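Automation 1, Unit 6
Handout: Visit to the Visser demonstration hall

Read this before the visit in February and bring it with you. The report is due at the next lab session.

1. Getting there and signing in

Meet at the side entrance at 9:30 a.m. Visser gives us the hall until noon. You need closed shoes and a student ID. Bags stay in the lockers by the front desk. The hall can take 14 students at a time, so the second group starts in the classroom with Section 4 and trades places halfway through.

2. What Visser does

Visser builds and services small work cells for packing and light assembly. Most of its customers have never owned a robot. The open demonstrations are meant for them, and the staff will start from the basics. Ask questions even if you think we covered the answer in class.

The cell on show is called Premus. It takes parts from a tray, turns them, and sets them in a box. One full cycle takes 14 seconds. The counter on the cell read 3866 cycles when I made the arrangements for this visit. Write down the number you see and work out how many hours of running time it stands for.

3. Things to watch for during the demonstration

a. Where the operator stands when the arm starts, and what has to happen before it will start.

b. The order in which the joints move. On the way to the tray, do they all move together or one after another?

c. The speed setting. The demonstration is run at 55 percent. Ask what limits it.

d. What the arm does when a part is missing from the tray.

4. The simulation station

Before a cell is built, Visser lays it out in a program called Siren. You will get a simple layout with an arm on a pedestal and a table, and no parts or fixtures yet. Find the base, shoulder, elbow and wrist, and sketch the arm as a stick figure with the joints marked. In the starting pose the elbow is the highest point and the forearm comes down steeply from it. Note the pose on your sketch, then move one joint at a time and draw what changes.

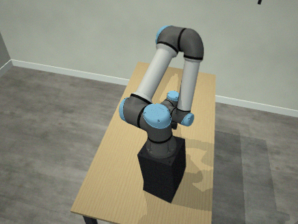 5. Joint limits

Each group gets a sheet from the Pralura workbook with a table of joint angles. Enter the angles in Siren one row at a time. One row asks for 190 degrees at the elbow. Write down what the program does with it, including the exact wording of any message.

6. Report

Two pages, typed, with your sketch attached. Answer 3a through 3d in full sentences and include your running time calculation with the units shown. Groups may share measurements, but each student writes a separate report.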